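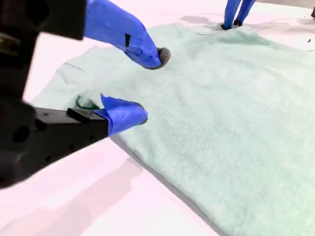

Bhavana Annamalai had given up on her kitchen towels by the time she wrote to us in February. They smelled fine coming out of the dryer, she said, and sour again the minute they got damp, and she wanted to know whether anybody in Bastley could teach her what her grandmother seemed to know without thinking about it.

It was a good question, and a lot of other people were asking it too. So the Skondow Household Skills Library is delighted to announce The Long Life of Cloth, a free course of evening classes on washing, drying, mending and storing the everyday fabrics in your home. Registration opens 2024-05-19, and everyone is welcome, including people who have never threaded a needle and people who own three sewing machines and would just like the company!

The course runs to 22 classes, each one complete in itself. You can come to every class or pick the two that sound useful. All of them take place in the upstairs workroom at Skondow, and the elevator is working again – thank you to everyone who was patient with us over the winter.

The first block is all about towels, sheets and washcloths, the hard-working things that get washed most and thought about least. Lakshmi Rajan will teach it. She spent 17 years running the laundry of a small hotel and has strong opinions about fabric softener, which coats the loops of a towel and leaves it less able to soak up water. Her opening class goes through detergent amounts (most of us use far too much), water temperature, how full a drum should be, and what to do about a towel that has gone stiff or sour.

"People tell me they need new towels, and very often what they need is half the soap and a second rinse," Rajan said. "I love that moment when somebody comes back a week later and tells me the old ones feel good again. It makes my whole evening."

The second block moves on to mending. Aidan Fitzgerald will cover frayed hems, pulled loops, small holes in sheets and the thin patch that turns up in the middle of a favorite pillowcase. He teaches by hand first and by machine later, so there is plenty of time to get comfortable. One whole class is given over to turning a sheet sides to middle, an old method in which a worn sheet is cut down its length and the two strong outer edges are sewn together to make a new center. It sounds fussy, and it is a little fussy, but you end up with a sheet that has years left in it.

"I did my first one badly and slept on it for ages anyway," said Fitzgerald. "The seam was crooked as a creek. Nobody's feet minded."

Stain removal comes next, and we expect those classes to fill up early. Bring your problem pieces along, clean or otherwise, in a bag with your name on it. Turmeric, candle wax, ballpoint ink, rust and sunscreen each get their own table. Sunscreen deserves it: some formulas react with iron in the wash water and leave orange marks that chlorine bleach can make worse, and there are much gentler ways to deal with them.

The last block is on storage and second lives. Revathi Thevar will show how to fold and store linens for a damp closet, how to keep moths off wool blankets, and how to cut worn-out toweling into washcloths, bath mitts and floor cloths with edges that hold. She is also bringing her pattern for a hooded baby towel, made from one bath towel and one hand towel, which she has been perfecting for a good long while and which is lovely.

Classes have room for up to 43 people, although the mending evenings will be split into smaller groups so that everyone gets help at the table. Thread, needles, pins and practice cloth are provided. Good fabric scissors are in short supply, so please bring your own if you have a pair you like.

The course has been made possible by a gift from the Namboodiri Fund, which also paid for the new worktables and the better lighting above them. Tudora Fabrics on the Bastley road is giving us remnants and end-of-roll toweling for practice pieces, and has promised a big box of buttons as well.

We are still looking for a few things. Old cotton sheets in any condition would be very welcome, and so would clothespins, glass jars with lids and a second ironing board – ours wobbles. Donations can be left at the front desk during opening hours.

To register, call in at the desk or phone the library and ask for the cloth course. A printed timetable is available in regular and large type. Children over ten may attend with an adult, and the hand sewing classes suit them especially well.

Press contact: Sowmya Shenoy, Skondow Household Skills Library, Bastley. Interviews with the teachers can be arranged on request, and reporters are very welcome to sit in on a class and bring their own mending.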